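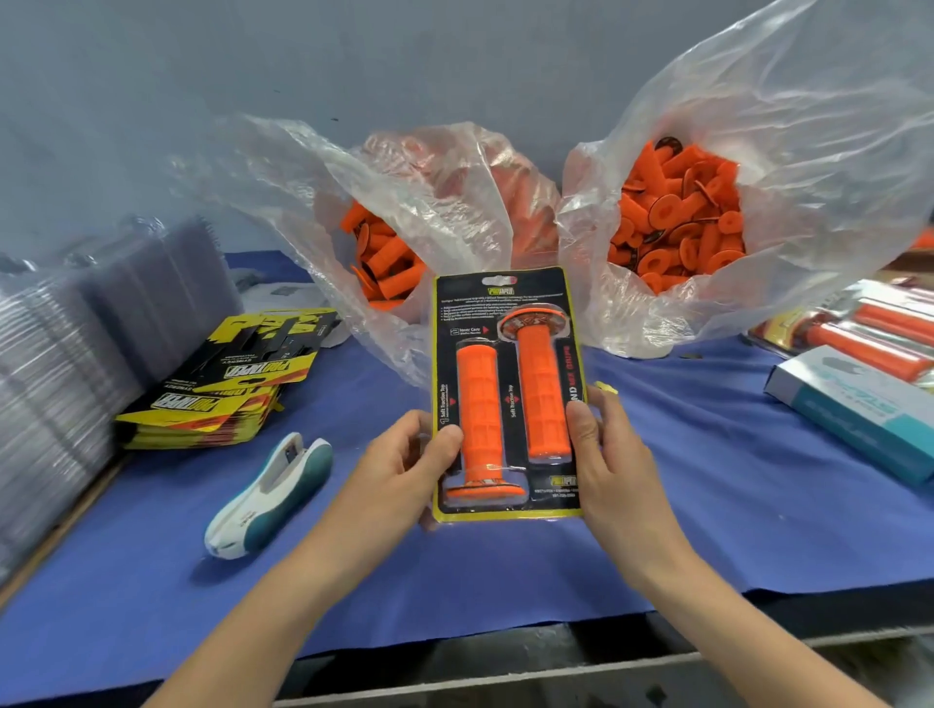 **Figure 3.** A pair of replacement handlebar grips in blister packaging on a printed backing card.

### 4.2 Package format and time to find product information

Small vehicle parts are sold mostly from wall hooks, and the backing card has to carry the brand, the selling points and any fitting advice in a space not much larger than the part. Figure 3 is typical of the format. The logo near the top is small, there are a few feature labels beside the part, and the bulleted text is also set small.

We asked shoppers at two parts stores, one in Eltham and one in Edley, to find three facts on a packaged item: the material, the size and the country of origin. A total of 409 shoppers took part. Each was given one blister pack and one boxed item of similar price, in random order, and was allowed up to 70 seconds per item.

Shoppers found the material faster on blister packs, largely by looking at the part itself. Size and origin took longer. Many people turned the card over before reading the front in full, and several gave up on the size and guessed it from the part. The Edley store had brighter aisle lighting, and times there were shorter for both formats - the gap between formats stayed nearly the same.

Age mattered more than store. Shoppers who normally used reading glasses but had left them at home were the slowest group on the small text, and they were also the most likely to ask a clerk. Following Mersha and Divska, we treated a question to a clerk as a failed search. Counting these as successes instead would narrow the difference between formats but would not remove it.

The December sessions were left out of the timing analysis, as seasonal displays blocked part of the aisle in Eltham.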